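Sourdough starter smells like nail polish remover, is it dead?
Posted in Baking & Bread
23 Dec 2020

Like every other person with an oven, I started a sourdough culture in June. It was named Martinelli, after the jar, and for months it behaved better than anyone else in the house. Then I put it at the back of the fridge and forgot it existed. More than 70 days, judging by the pickle jar that went in front of it.

I got it out last night and there's a layer of dark gray liquid on top and a smell like a nail salon with the windows shut. Underneath, it looks like wallpaper paste. No fuzz, no pink, no orange. I poured the liquid off and fed it, and this morning it has produced a couple of bubbles, possibly out of politeness.

Do I keep going or do I give it a decent burial? I promised bread for a family dinner and I've been insufferable about bread since the summer, so buying a loaf is going to be noticed.

Thanks,
Grolham

Yabsira Kumsa
It's hungry. The liquid is hooch, mostly water and alcohol, and the nail polish smell is what a starter does when it has run out of food. Both are ugly and neither one means it's dead. Pink or orange streaks, or anything furry, and the whole thing goes in the trash, jar lid included. You say you have none of that, so carry on.

What you did wrong last night was probably feed too little. People scrape out a spoonful, add a spoonful of flour and wonder why nothing happens. You have a jar full of acid in there. Take 2 teaspoons of the old stuff from the bottom, put it in a clean jar, and give it half a cup of flour and enough water to make thick pancake batter. Use some whole wheat or rye if you have it. Leave it on the counter, somewhere a bit warmer than the rest of the kitchen – on top of the fridge is fine, inside the oven with the light on is fine until someone preheats the oven.

Do that twice a day. Expect it to sulk for the first two days. When it doubles a few hours after a feeding and smells like yogurt or beer, bake with it. If the dinner is sooner than that, make a normal dough with a pinch of packaged yeast and stir the starter in for flavor. I have served that to people with opinions and they had seconds.

Keep the old jar in the fridge until the new one is going. You will want a backup, and you'll forget about that one too.

Keltik
just buy new starter, its like the price of a coffee. mine died 3 times and I never looked back 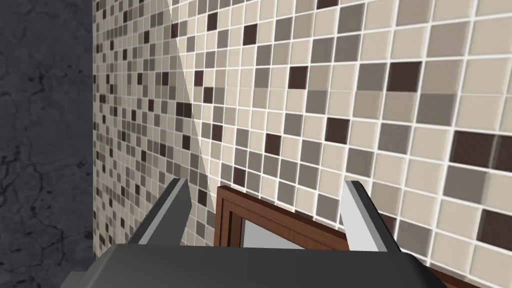
Anselmo Rocha agreed with the feeding plan but said to go easy on the water, as a thick starter holds its bubbles and you can see what it's up to, while a runny one can be perfectly alive and look like soup. He also puts a rubber band around the jar at the level of the dough right after feeding. Otherwise you stand there every hour trying to remember where it was, and you will always remember it lower.

Grolham
Update for anyone who finds this later. Third feeding, it has climbed a finger's width past the rubber band and the salon smell is mostly gone. I'm doing the pinch of yeast anyway. The backup jar is behind the pickles.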